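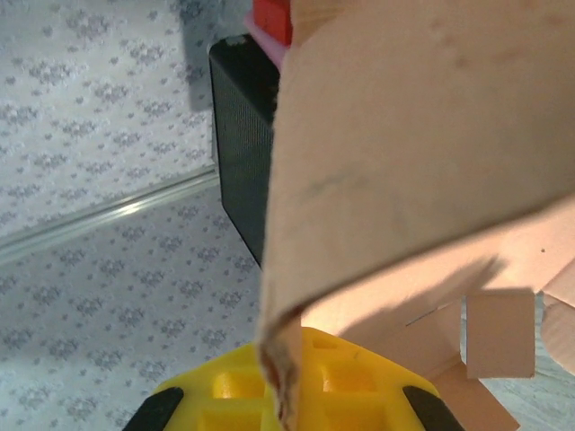
Can I compost plain cardboard in a cold heap, and how much is too much?

Posted by mudpie_dronow

Hi all! First summer with a real yard and I am completely hooked on composting. I have a plain three-sided heap in the back corner, no turning barrel or anything, and it's mostly kitchen scraps and grass clippings. By June it had gone slimy and it smelled like a pond. My neighbor over the fence told me to add cardboard, and after the move I have a whole garage full of it!

So my questions are: does corrugated stuff break down in a cold heap, do I have to shred it, and what about the tape and printing? I grow tomatoes and chard and I'd like to put the finished compost on both. I'm in Dronow, where we get wet springs and then hardly a drop until fall, if that matters. My lot is 3,587 square feet with the house on it, so there isn't room for a second heap unless I give up the raspberries (not happening).

heapofjoy
Member, 957 posts

Oh, you are going to love this! Cardboard is my favorite brown by a mile. Yes, it breaks down cold, it just takes its time. Mine goes in during spring and by the next spring I can't find it.

What your heap is telling you is that it has way too much green in it. Grass clippings are the usual culprit, they mat together and the air can't get in. For every bucket of clippings or peelings I put in two or three buckets of torn cardboard, and I go by smell after that. Sour or eggy, more cardboard. Dry and just sitting there, more greens or a good soak with the hose.

You don't need a shredder. Leave the boxes out in the rain overnight, or dunk them in a tub, and they tear like wet bread. Hand-sized pieces are fine. The tape peels off in one long strip once it's soaked, so satisfying! Pull off shipping labels too, and skip anything shiny or waxy. Ordinary black or brown printing has never bothered me.

The one thing I'd warn you about is laying in big flat sheets. I did that my first year and made a roof halfway up the heap. Everything under it was bone dry in August. Scrunch the pieces so they hold little pockets of air, and mix them in with a fork.

And save a few big sheets for the paths between the raspberries! Lay them flat, overlap the edges by a hand's width, wet them well and put wood chips on top. Worms go crazy for it.

Skustton Road Plot 12

Agree with the above mostly. I would not bother with the labels, I just pick the bits out later when I sieve.

beansandbrine
Member, 432 posts

Adding to this for your dry summers, because mine are the same over in Pruris. Cardboard soaks up a lot of water and then it gives it up again fast if the top is open. I keep an old piece of carpet over the heap from June on and it made such a difference!! Before that I was watering it more than the beans.

Also you asked about fixing the slimy part. Fork the whole thing out onto a tarp, get all the clumps broken up, then build it back in thin layers with the torn cardboard in between. It's a smelly hour but the pond smell was gone from mine within days. Do it in the morning before it heats up, and wear boots you don't care about.

For chard I'd use it as soon as it's dark and crumbly. If there are still brown scraps in it, spread it on top as a mulch and don't dig it in. Tomatoes are happy either way. Have fun with it, and post an update when you get to the bottom of the garage!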